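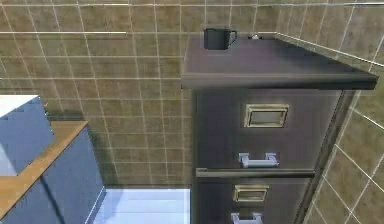 The filing cabinet in the Villa kitchen, with a dark mug on top.

Werkero collects demonstrations for robots that are meant to work in homes and small offices. Most of them are now recorded in simulation. An operator sits at a desk with a pair of hand controllers, drives a simulated arm through a household job, and the recording is saved if the job was done properly. The recordings are then used to train a policy, the part of the software that decides how the arm should move.

The person who runs collection there spoke to us over a long morning in December, in the Jeltby office. She came to the job from animation and has been doing it for two years.

"People expect the clever part to be the training," she said. "I spend my time on drawers. Which drawer, which handle, how far open counts as open."

The room they were recording in that week belongs to a set called Villa. It has tiled walls, a pale floor, a blue cabinet with a wooden top and a dark filing cabinet pushed into the corner. A filing cabinet is an odd thing to put in a kitchen, and she agreed that it looks wrong. The layouts are put together by a program that picks furniture from a list and checks only that it fits.

"We left it in. The arm has to cope with what it finds. And it's a good cabinet to practise on, the pulls stand out from the front so there is something to get hold of."

The job itself is short. The operator opens the top drawer, picks up the mug from the top of the cabinet, lowers it into the drawer and shuts it. In this layout the mug starts near the back, close to the wall, and that makes the reach awkward. New operators tend to come in too low and catch the front lip of the top.

"The first hour is all knocked mugs," she said. "We bin those. Some teams keep the failures and label them, and I'd like to do that too, but then someone has to sit and do the labelling."

An experienced operator records 28 good runs in a session. A session lasts two hours, with a break in the middle that she insists on. Before the break was made a rule, the later recordings were noticeably worse: jerky starts, long pauses in front of the handle, the arm waiting while the person thought about lunch. A policy trained on those runs learned to wait as well.

She also turns down runs that are too tidy. One of her operators became so quick at the drawer that every recording followed nearly the same path. When the cabinet was moved slightly, the trained arm carried on reaching for the old place. Operators are now asked to come at the handle from different sides and to correct themselves when they miss, with the correction left in.

"A small miss and then a fix is worth a lot to us. You can't get that from someone who never misses."

We asked about the views. Each run is stored with several, and the ones she cares about most look down on the cabinet from above. From there the policy can see the top and the drawer fronts together, though the lower drawers get squeezed and the lowest one drops out of sight. A higher angle would show more of the mug and less of the handles. They tried it for a while and went back.
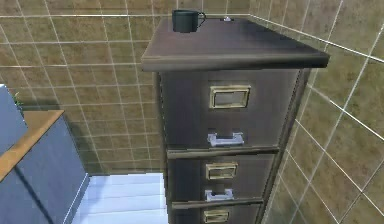 Small things on the top

There is a small silver-coloured object on the cabinet too, a short way to the right of the mug. It has no part in the job. Usus, the in-house tool that fills the rooms, scatters items like this, and the operator is told to leave them alone.

"If the mug is always the only thing there, the arm learns to grab whatever is there. So we give it something to ignore."

The labels on the drawers are blank for now. She wants instructions such as "put it in the drawer marked bills", and that means readable cards in the holders and a sharper picture than the one they store at present. It is on the list for spring.

On whether any of this carries over to a real cabinet, she was careful. After training on the simulated runs they add roughly 10 real ones, recorded in the workshop downstairs. The real drawers stick more. The simulated ones slide too easily, she said, and she has asked for the friction to be turned up before the next batch is recorded.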